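Pimellow grip fault

The Pimellow grip fault is the name given to a recurring failure in robot gripping systems in which the two fingers of a gripper close on a bottle with a force that is correct for a full bottle but too high for a partly filled one, or the other way round. The name comes from the Pimellow, a two-finger gripper controller made by the firm Zoltmont, in which the problem was first described in detail. The same fault was later found in controllers from other makers, and the term is now used in a general way by people who work with mixed containers.

The fault is not dangerous by itself in most cases. It becomes a safety matter when the container is made of glass, when it holds a liquid that makes the floor slippery, or when a person is standing close to the arm at the moment of release.

Background

Most controllers of this type do not measure the weight of an object before they grip it. They estimate it from the outside shape, which a camera gives, and from a table of known objects. A large bottle is taken to be heavy and a slim bottle is taken to be light. This works well in a packing line where all bottles are the same and all are full. It works less well in a home, an office or a kitchen, where bottles are opened, emptied and filled again with something else.

The controller then sets a starting force and corrects it while the arm lifts. In the Pimellow the correction was applied only after the lift had begun, with a delay of 245 milliseconds. During this time the fingers held the starting force, whether it was suitable or not.

The Verstraete incident

The case that is cited most often happened in March 2018 at the Verstraete test rooms, where the integrator Jikbridge was preparing a table-clearing robot. The task was simple: the arm had to pick up each container from a table, turn, and place it in a crate on the floor. The set of containers was changed between runs, so that the robot could not depend on one fixed arrangement.

During the third run the gripper took hold of a soft water bottle that was almost empty. The starting force was too high, the wall of the bottle folded inward, and the controller read the sudden loss of resistance as a slip. It answered in the normal way for a slip, by closing further. The cap came off under the pressure and water went over the table and the floor. The arm did not stop. It finished the lift, went on to a glass jar with wet fingers, and dropped it from a height of nearly 2 feet.

Dewanti Subramaniam, the test operator, pressed the emergency stop after the jar had fallen. She had a small cut on one hand from collecting the glass afterwards. There were no other injuries.
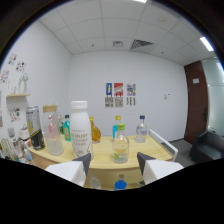

Text: Els Desmet and Afiq Nair
Last revised September 11, 2018

Cause

The report on the incident was written by Kobe Vanhove of Jikbridge. It names two separate errors that had to occur together.

The first was the estimate of weight from shape. A bottle with a ribbed plastic body looks the same to the camera whether it is full or half full, if the software does not search for the level of the liquid. Clear containers are the difficult ones here, because the camera may see the table or another bottle through them. White and dark containers give a clean outline but show nothing of what is inside.

The second was the slip rule. The Pimellow had one answer to any fast drop in resistance, and this was to add force. For a rigid object such as a glass bottle the rule is reasonable. For a soft bottle or a thin can it makes the damage larger - the more the wall gives way, the more the fingers close. Vanhove called this "the closing loop", and the expression is still found in some manuals.

The report also noted that the stop logic watched the position of the arm and the current in its motors, but did not watch the state of the object. As the arm was moving exactly on its path, no alarm was given.

Containers affected

In the repeated tests after the incident, 7 types of container were used. The soft water bottle failed most often, followed by the empty beverage can. Milk bottles of thick plastic were deformed but kept their caps. Glass bottles with a narrow neck were not crushed in any test, but they turned between the fingers when the grip was placed too high, and one fell. Jars with a loose lid gave a different problem: the fingers sometimes took the lid and left the jar.

Crowded tables gave worse results than open ones. When containers stand close together the fingers have to enter from above or at an angle, and the contact surface becomes smaller. The controller then raises the force to compensate, which brings it nearer to the limit for soft walls.

Corrections

Zoltmont issued a change to the software in which the fingers first close with a very low force and wait. If the wall moves while the force is still low, the object is marked as soft and the slip rule is switched off for it. In this case the arm lowers the object again and asks for help. The delay before correction was also made shorter, but the value was not published.

Jikbridge added measures of its own at the test rooms:

Glass containers are handled in separate runs from plastic ones.
The arm makes a short test lift and holds before it travels.
A moisture check of the finger tips is made after every release.
No person stands within reach of the arm during a run, also at reduced speed.

Criticism

Gareth Crabtree, who reviewed the report for a trade newsletter, considered the name of the fault unfair to the product. In his view the slip rule was common in grippers of that period, and the Pimellow was only the one that happened to be on the arm. He also objected to the low-force check, which makes each pick slower, and he proposed a small scale under the table as a cheaper answer. Vanhove replied that a scale is of no use when the robot must work at tables it does not know in advance.

The question of who should have seen the fault earlier was not settled. The Pimellow manual did contain a warning about "flexible packaging", but it stood in the chapter on bags and pouches, and bottles were not mentioned there.

See also

Grip force control
Slip detection
Emergency stop
Deformable objects in robot handling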